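Masking the other arm: what it did and didn't do for our wrist-view policies

9 min read

Notes on a small ablation, written up because I keep being asked for the numbers and keep finding I have put them in four different places. 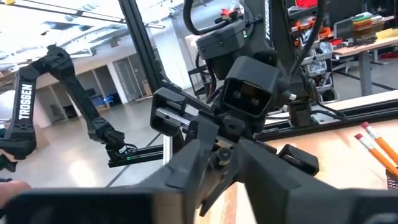

Background

Our bench has several arms mounted close together over a shared wooden top. Each policy sees through wrist cameras, and with arms packed this tightly the wrist camera on one arm spends a good deal of its time looking at another arm. In handover and two-arm holding tasks the neighbour can take up most of the view. The object, which is the thing the policy is supposed to care about, gets what is left.

I had a suspicion that this was costing us. The argument went like this. A policy trained by imitation will use whatever predicts the next action. The pose of the neighbouring arm predicts it very well, because in the demonstrations both arms are driven by one operator and move in a correlated way. If the policy learns to read its neighbour, it may learn to ignore the object. It will then look fine for as long as the neighbour behaves as it did in the demonstrations, and fall apart when the neighbour is late or slightly out of place.

The obvious remedy is to hide the neighbour. I tried that, in three versions, and the result was less tidy than the argument.

Data

The training set is 300 demonstrations of a handover: the left arm picks up a short rod, brings it to the middle of the bench, and the right arm takes it and puts it in a tray. One operator, one bench, collected over several sessions with the overhead lights on. The rod's starting position was varied by hand on a printed grid. The receiving position was left to the operator, and it drifted between sessions more than I would have liked.

I kept back 14 demonstrations for checking the masks. They were used for nothing else, and in particular no model was chosen on them.

The episodes live in a store we call Plano. The training code is Mansour, which is a fairly plain action-chunking transformer with a convolutional encoder per camera. Neither was changed for this work apart from a hook for editing pictures at load time. Anything I call the baseline below is Mansour as it stood in May.

Getting the masks

Masks come from Clikum, our renderer. It takes the joint angles of every arm, the camera calibration and the arm meshes, and draws a silhouette of the other arms as seen from a given wrist. It has no idea about cables. Cables are not in the meshes, and a cable loop near the wrist camera can cover a surprising area.

I labelled 1,543 pictures by hand to see how good the silhouettes were. Three faults accounted for nearly all the disagreement.

First, cables, as above. I dealt with these by growing the mask outwards by a fixed margin. This is crude. It also eats into the object at the moment of handover, when rod and gripper are touching, and I will come back to that.

Second, timing. Joint angles and pictures are stamped by different clocks, and during fast motion the silhouette trails the real arm. A constant offset, fitted once per session, removed most of the lag. I did not attempt anything cleverer.

Third, calibration. The wrist camera on the right arm had shifted slightly in its mount between two sessions. I only found this when the silhouettes were wrong by the same amount in the same direction for an entire afternoon of data. I refitted the calibration for the affected sessions. If you take one practical item from this post, draw the rendered arm over the real one at the start of every session and look at it. It takes a minute and would have saved me most of a week.

The conditions

Baseline: pictures untouched.

Flat fill: neighbouring arms replaced by a single grey, in training and at run time.

Background fill: neighbouring arms replaced by a patch taken from elsewhere in the same episode, in training and at run time.

Random drop: in training only, the neighbour is masked with flat fill in half of the samples and left alone in the rest. At run time the pictures are untouched.

All four had the same number of training steps, the same optimiser settings and the same joint-state input. The joint-state input matters and I should have thought harder about it at the start. Every policy was given the joint angles of both arms. Hiding the neighbour from the cameras does not hide it from the policy. It removes the visual route to the neighbour's pose and leaves the other one open.

I trained 6 seeds per condition. That is more than we usually bother with, and the spread between seeds was wide enough that I am glad of it. With two seeds I could have reported almost any ordering.

Evaluation

Two settings. In the nominal one, both arms are run by the policy and the rod starts at grid positions that appear in training. In the perturbed one, the left arm is replayed from a recorded trajectory with a delay inserted before the handover, and the policy controls only the right arm. The delay was long enough to be outside anything in the demonstrations.

A trial counts as a success if the rod ends up in the tray without a person touching anything. Dropping the rod and picking it up again counts as a success. It happened rarely and I did not want to write a rule for it.

Starting positions were fixed in advance and shared between conditions, and the order of conditions was shuffled. I knew which policy was running, so the evaluation was not blind. Success was decided by me from the bench. For this task there are few borderline cases, but there are some.

Results

In the nominal setting the baseline was best. Random drop was close enough that I would not claim a difference. Flat fill was clearly worse than both, and background fill was worse again.

In the perturbed setting the order changed. Random drop was best on every seed. The baseline closed its gripper early, on nothing, in the majority of its failures, which fits the original suspicion. Flat fill did better than the baseline here, though by less than it lost in the nominal setting. Background fill was last in both.

Looking through the failures for flat fill, most occur in the last part of the approach. The grown mask covers the end of the rod just when the receiving gripper needs to line up with it. I reran flat fill with the margin removed, on two seeds only. It recovered part of the loss. The cables then show through, and I cannot say how much of the remaining loss is down to them.

Background fill fails for a duller reason. The patches do not join up properly, and the seams move with the arm. I suspect the policy can read the neighbour's outline from the seams about as well as from the arm itself, so the object is obscured and the shortcut is kept. I have no direct test of this.

One more run. I took the neighbour's joint angles out of the input for the baseline and for random drop, one seed each, perturbed setting only. Both improved. The baseline improved more. One seed is one seed, but it suggests that a fair part of the early closing came through the joint angles and had nothing to do with the cameras. That is a cheaper fix than anything else in this post, and I should have run it first.

What I am doing with this

Random drop is now on by default in our Mansour configuration for two-arm tasks. It costs nothing at run time, and it needs no renderer in the control loop. That last point decided it for me. Flat fill requires Clikum to keep up with the cameras on the robot machine, and it does so only when nothing else is running.

I have dropped background fill. I may go back to it with a proper inpainting model, but the gap was large and I don't expect a better fill to close it.

The neighbour's joint angles are still in by default, pending a run with the full set of seeds. That was due to start on Friday and is waiting on a replacement gripper belt.

Limits

One task, one bench, one operator. The rod is rigid and brightly painted, which makes it easy to see in whatever part of the view is left over. With a dull or soft object I would expect masking margins to hurt more. The arms are matte black and stand out well against a pale table top, so a policy that wants to find its neighbour has an easy time of it. A bench with dark arms over a dark mat could come out differently.

I also haven't looked at attention maps or any other probe of what the encoders use. The account of shortcuts above rests on behaviour only.

The masks for the 1,543 labelled pictures are in Plano under the handover set, with the session offsets alongside. An earlier and rather more optimistic version of this write-up went out in Fumetti, our internal bulletin. The numbers in that one came from two seeds and should be ignored.

11 shares

4 comments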